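Progress report to the Patrício Fund, July
Minesach kitchen-assist project
Prepared by Lindalva Tavares

Dear all,

Thank you again for your patience with this one, which I know is reaching you later than I promised. I wanted to wait until we had an explanation for the trouble with the left gripper before I wrote, and we now have most of one. I'll start with the general news and then go through the fault properly, as it took up the better part of the month and it's the part you'll have to explain to your own board.

When I last wrote we had finished setting up the two-armed robot at the Likircombe workshop and were starting on the table-clearing tasks: picking up a food item, carrying it over the mat, and putting it into a bowl or onto a plate. We had planned 534 attempts for this period. We completed 138 of them before we stopped, and I would much sooner send you that number with a clear reason behind it than a bigger one I couldn't stand behind.

What went wrong

The trouble was with the left hand closing when it hadn't been told to. The operator, working the arms by remote control, would open the jaws over the bowl, the food would drop, and then the jaws would shut again on their own. It didn't happen every time, or even most times, and for the first few days we put it down to tired thumbs on our side. I'm a little embarrassed about that. We even swapped operators over lunch to see whether it followed the person, and it didn't.

Then one afternoon a little after three o'clock the jaws closed while a member of our team was reaching in to set out the next item. It caught the side of her finger. She had a red mark and a fright, and she was fine to drive home, but our rule is that anything touching a person stops the work, so we shut the arms down and I phoned your office the same hour. Thank you for being so kind about that call.

I should say plainly that she should not have been reaching in with the arms powered, and that the fault there is mine. Our written procedure said to press the pause button before resetting the table. Over the weeks we had all slipped into leaving the arms live between attempts to save time, me included, and I had stopped noticing.

What we found

Our supplier, Ivport, sent us a loan meter and talked us through the checks over the phone, which was generous of them. The cable that carries the signal to the left gripper makes a tight bend at the wrist. When the wrist turned past 70 degrees, the cable was pulled hard against the housing, and inside the jacket two of the small wires had started to break. As they lost contact the motor controller read a missing signal as a position of zero, and zero in our settings means fully closed. So there were really two problems stacked on top of each other, a worn cable and a bad choice of default, and fixing only the first would have left the second waiting for the next worn cable.

We replaced the cable, gave it a longer loop, and changed the controller settings so that a lost signal now makes the jaws hold still and sound a tone. We tested this by unplugging the cable on purpose with the wrist in all sorts of positions, first with nothing in the jaws and then with the food items.
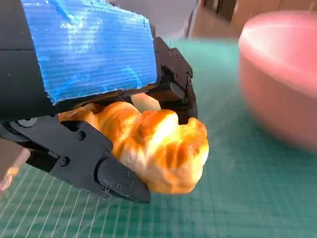

The left gripper holding the croissant over the grid mat, with the pink bowl to the right.

I'm glad to say the jaws held their place every time we pulled the plug. We haven't yet run the arm long enough to say that the new cable loop will last, and I don't want to claim it will. The wires in the old one took weeks to fail, so a good few days tells us very little. We've put a cable check into the morning routine, wrist turned fully both ways with a hand well clear, and there is a sheet by the door to sign.

One loose end is bothering me. Looking back through our logs, I can match most of the unwanted closings to the wrist being turned past that angle, but there are a few where it was nearly straight. It may be that the wires were bad enough by then to drop out anywhere. It may also be something else. Ivport has the old cable and the log files and has promised to look at both.

What it means for the plan

We lost eleven working days, and I can't see a way of making them all up inside this reporting period. What I'd like to propose is that we carry the remaining 396 attempts into the next one and push back the cup and cutlery tasks, which need a steadier grip anyway. The right arm shows no sign of the same wear, but we've given it the same new cable loop and the same settings so that both sides behave alike.

On cost, the cable and connectors came out of the repairs line and there is still money left in it. I would like your agreement to buy one spare cable for each arm. It seems silly in hindsight that we had none on the shelf, and waiting for the delivery accounted for more of the delay than the repair did.

On safety, the pause step is now a physical switch at the table edge that cuts power to both arms, and the person resetting the table is the one who turns it. Nobody else touches it until that person has stepped back. We tried this for a morning and it was slower, and we've all agreed to live with that.

You're very welcome to come and see it running. Mornings are best, before the workshop gets too warm. Otherwise I'll write again when Ivport comes back to us about those odd log entries, and sooner if the morning check turns anything up.

With thanks and warm wishes,
Lindalva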